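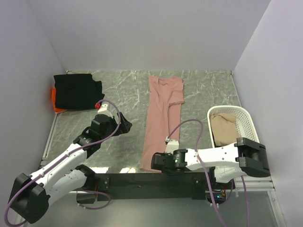
Plemlow Clothing Room
Progress report to the Vustard Fund, covering the period to the end of October
Prepared by Bo-ram Jang

1. Summary

The clothing room has been open throughout the period, apart from one Sunday when the building had no power. We sort, wash, fold and give out donated clothes to households referred by local schools, the health centre and the two housing offices. In this period we gave out 1,725 garments. The grant has paid for the second washing machine, the new shelving and 15 hours a week of paid sorting time.

Most of what we said we would do by this point has been done. The exceptions are the children's shoe store and the printed size guide, which are covered in section 5.

2. Sorting and washing

Donations now come in on set mornings and go straight to the sorting bench. Before the summer they were left in the corridor in whatever bags they arrived in, and we lost a fair amount to damp. Anything torn beyond simple mending goes to the rag merchant, who collects when we have enough to fill his van.

The second machine was installed in the first month of the grant. It had a faulty door catch, which the supplier replaced without charge. With both machines running we can usually clear a day's intake by the following afternoon. Drying is now the slow part. We have one tumble dryer and the airers, and in wet weather the airers take up most of the back room.

Our spending on washing powder is higher than budgeted. We have changed to a larger pack size and expect this to come down.

3. Folding

Folding was the part of the work we knew least about when we applied, and it has taken more of our time than expected. Clothes that are folded to the same width stay on the shelf. Clothes that are not end up on the floor after the first family has looked through them.

We have settled on one method for T-shirts and light tops. The garment is laid out flat on the table with the neck furthest away, smoothed, and each side brought in to make a long strip. The strip is then folded up from the hem. Finished pieces go on a pile at the left-hand end of the table and unfolded ones wait in a plastic laundry basket on the right. People who are left-handed tend to swap the two ends round, and this causes no difficulty as long as they work alone.

Jumpers are folded in the same way but only once from the hem, otherwise the pile leans. Trousers are folded along the leg and then in thirds. We gave up on a method for fitted sheets and now roll them.

The other change is that we fold by size and not by colour. Colour looked better on the shelves but meant that parents had to unfold several things to find one that fitted.

4. Shelving and the room

The Drerka shelving went up along the long wall and holds a good deal more than the old tables did. Three of the shelves arrived with the wrong brackets – these were exchanged, but it delayed us by 2 weeks and the adult section opened late as a result. The lowest shelf is used for coats and bedding.

Lighting at the folding table is much improved. The changing corner has a proper curtain now and a mirror given by the Haruna salon next door.

5. Work not yet complete

Children's shoes. We have the racks but not the stock. School shoes in particular come in very worn, and we do not give out shoes in poor condition. We would like to discuss moving a small part of the equipment budget to buy new pairs in the most requested sizes.

Size guide. The text is finished and has been checked. Printing was put off while we decided whether to include baby sizes, which vary a great deal between shops. We have now decided to include them with a note to hold the garment up before taking it.

6. Spending

Spending is within budget overall. Washing supplies are over, as noted, and transport is under, mainly because more donors have been bringing clothes to us themselves. A full statement is attached separately with receipts.

7. Next period

We plan to:

Buy a second tumble dryer, subject to the electrician's report on the back room.
Open for one evening a week, for parents who cannot come in the day.
Put winter coats out as soon as the summer stock has been boxed.
Show each new helper the folding method in their first session, with a sheet on the wall above the table.

We would welcome a visit from the fund at any time. Mornings are best if you would like to see sorting, and things are quieter after 3 if you would prefer to talk.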